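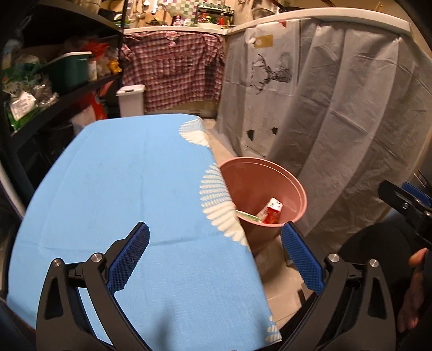

Ironing board, pink bucket and kitchen corner, all in one small room.

Pledis Two-Finger Hand Tool, order no. 3706

The Pledis is a gripper which you hold and move with your own arm. You do the chore at home, and the recording of your movement is used later to teach a robot arm. Both fingers have blue pads with a fine texture.

Many customers ask us if a machine can already do the housework. Our answer is: some parts of it, slowly, and with a person near. In our Grukow test flat, the arm picked up small cartons and snack packets in 80 percent of the tries. Cloth is much harder. A shirt has a different shape each time, and for ironing we do not yet offer any ready program. Please do not buy the set for this purpose.
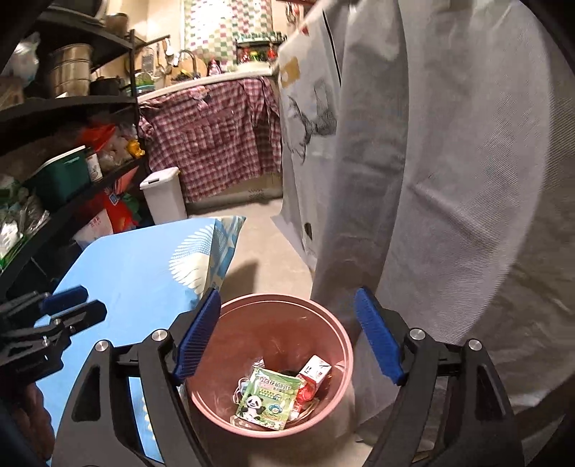
Pads at the rim of a round bin, with a packet and a small carton inside.

Bins are a good first task. The rim is easy to hold, but a thin bin will bend if the fingers close too strongly. We advise force level 4 of 5 only for hard objects.

In the box: one hand tool, spare pads, charging cable, printed guide. The wrist adapter for the Lorente arm is sold separately.

Delivery from our store in Tirkstead, each Tuesday. The new pads in soft version will come in February. Worn pads can be exchanged by the user with a small screwdriver.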